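Vatside Forum > Werkstatt & Technik > Schaltschränke

Thema: Gebrauchter Verteilerschrank mit Messgerät — was würdet ihr zahlen?

klemmenkalle
Hallo zusammen, ich richte gerade unsere Lehrecke in der Werkstatt neu ein und bin bei einem Übungsschrank hängen geblieben. Ist wohl ursprünglich Importware, bei Gruvdale läuft so was unter dem Namen Forkholm, neu 2,499 Euro. Mir wurde er für 1,280 angeboten. Ich war heute gucken und hab gleich mal geknipst, mit Strom drauf.
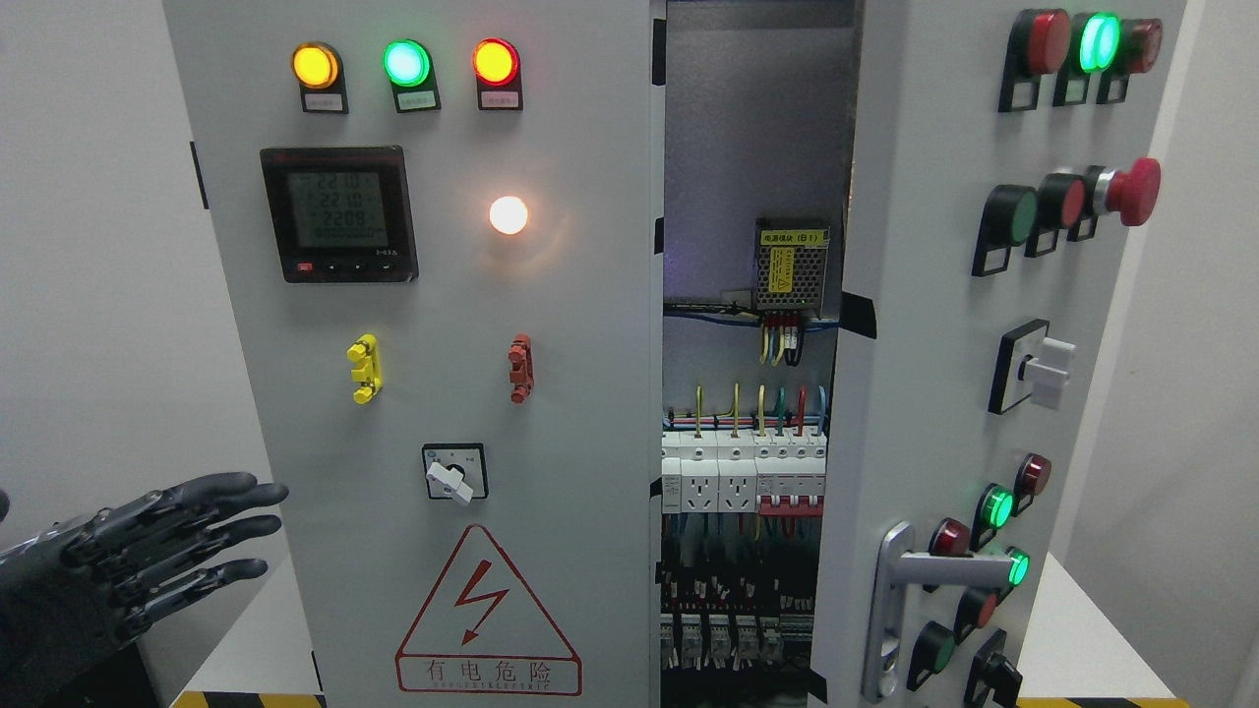

Beim Preis bin ich echt unschlüssig. Als Lehrstück finde ich ihn toll, weil die Azubis vorne und innen was zu tun haben. Was mich stört, ist die Beschriftung: unten im Warndreieck steht 有电危险, also Gefahr durch Strom, und die Schildchen unter den drei Meldeleuchten kann ich auf dem Bild beim besten Willen nicht entziffern. Müsste man alles neu machen. Das Messgerät zeigt jedenfalls Werte um 220, da hätte ich bei uns mehr erwartet. Was meint ihr?

Oerdi
1,280 für einen Kasten mit fremder Beschriftung? Ich würd's lassen. Für das Geld kaufst du ein leeres Gehäuse und lässt die Leute selber verdrahten, da lernen sie mehr. Und 220 sagt erstmal gar nix, solange du nicht weißt, wo der eingespeist wird.

strippe_77
Seh ich komplett anders als Oerdi. Leeres Gehäuse ist schön, aber wer setzt sich hin und plant dir das? Wir haben bei Pomare so einen fertigen Schrank stehen und die Lehrlinge suchen daran Fehler, das können sie an ihrem eigenen Verhau nie üben, den kennen sie ja auswendig. Neue Schildchen druckst du an einem Nachmittag. Hast du noch ein zweites Bild von der Front? Mich interessiert der Drehschalter.

klemmenkalle
Klar. Der Schalter hat einen weißen Hebel auf schwarzer Platte, die winzigen Stellungsmarkierungen drumherum sieht man auf dem ersten Bild. 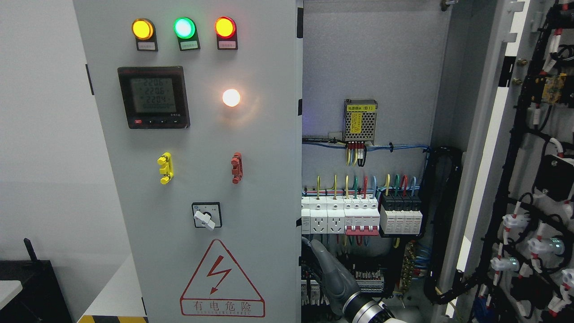 Der Verkäufer will außerdem, dass ich ihn selber abhole, und ich hab nur den kleinen Hänger. Liegend transportieren würde ich ihn ungern — da hängt mir zu viel auf Schienen. Stehend bräuchte ich jemanden, der mit anfasst, und Spanngurte hab ich auch keine gescheiten mehr.

Oerdi
Gurte kann ich dir leihen, gekauft hab ich die eh nur für den Umzug meiner Schwester. Bleibe aber dabei: zu teuer. Biet ihm einen glatten Tausender und geh dann einfach mal heim.

mopsfidel
Kurze Frage von jemandem, der von Lichtschaltern lebt: Wozu braucht man in so einem Schrank überhaupt die Wandler? Ich les hier gern mit, versteh aber die Hälfte nicht :)

strippe_77
@mopsfidel Die Leitung geht durch den Ring, und der Wandler macht aus dem großen Strom einen kleinen, den das Messgerät verträgt. @klemmenkalle zeig doch mal das Innenleben, vorher kann man zum Preis eh nix Vernünftiges sagen.

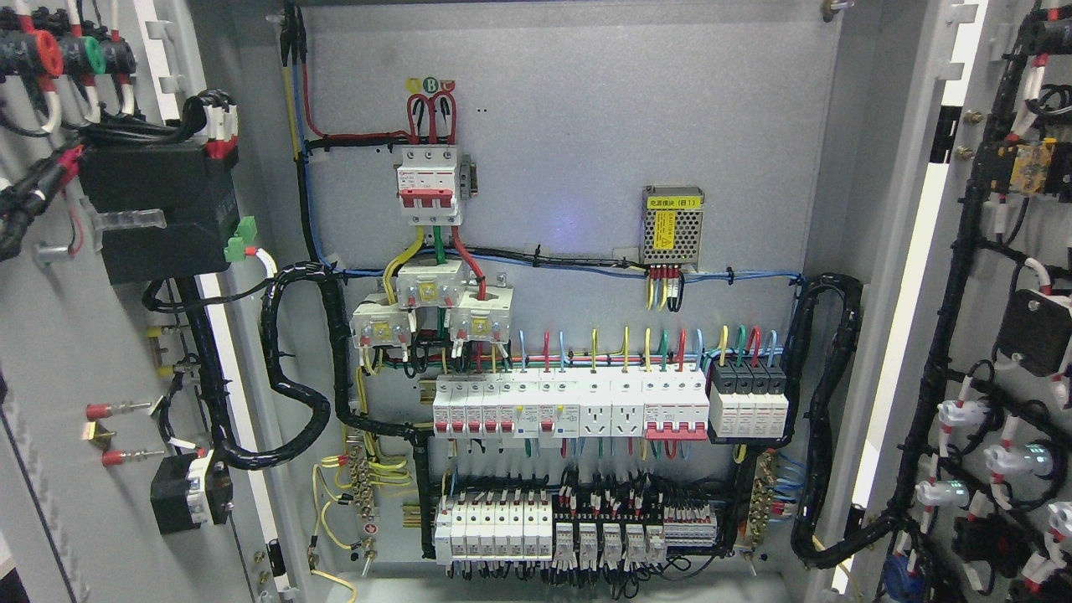
klemmenkalle
Verfasst am 5. Okt. 2024 — Beiträge: 12

So, jetzt also innen. Oben der Hauptschalter, dreipolig, drüber A, B und C in Gelb, Grün, Rot. Drunter gehen die Phasen durch die Wandler, der mittlere sitzt höher als die anderen. @mopsfidel, das sind die weißen Klötze mit dem gelben Aufkleber! In der Reihe drunter sitzen Automaten, zwei FI mit Prüftaste, Steckdosen für die Hutschiene und ganz rechts noch ein Überspannungsschutz. Rechnet das mal einzeln zusammen, da seid ihr schnell ein gutes Stück Richtung Kaufpreis, und verdrahtet hat's dann noch keiner.

Oerdi
Ok, der Überspannungsschutz ist ein Argument. Aber die Adernfarben! Gelb, Grün und Rot als Außenleiter, und dann stehen da Lehrlinge davor, die bei uns Grün-Gelb als Schutzleiter lernen sollen. Das gibt Durcheinander, da kannst du mir erzählen, was du willst.

strippe_77
Im Altbau finden sie auch noch Rot als Schutzleiter. Je früher sie lernen, dass man misst und sich nicht auf die Farbe verlässt, desto besser.

Oerdi
Messen ja. Trotzdem würd ich bei einem Übungsschrank die Außenleiter auf Braun, Schwarz, Grau umziehen. Und bevor da ein Lehrling rangeht, gehört das Ding einmal komplett geprüft, mit Protokoll.

Lindsay Treloar
Wir haben unseren damals umverdrahtet, hat zu zweit 3 Tage gedauert. Ging gut, nur die Türen haben uns Nerven gekostet. Plan dafür genug Leitung ein, sonst spannt es beim Aufmachen.

klemmenkalle
Danke euch! Prüfung war eh eingeplant. Ich biete ihm jetzt 1000 und wenn er sich ziert, leg ich noch was drauf. Vor Dezember komm ich zum Umverdrahten sowieso nicht. Oerdi, wegen der Gurte schreib ich dir eine PN.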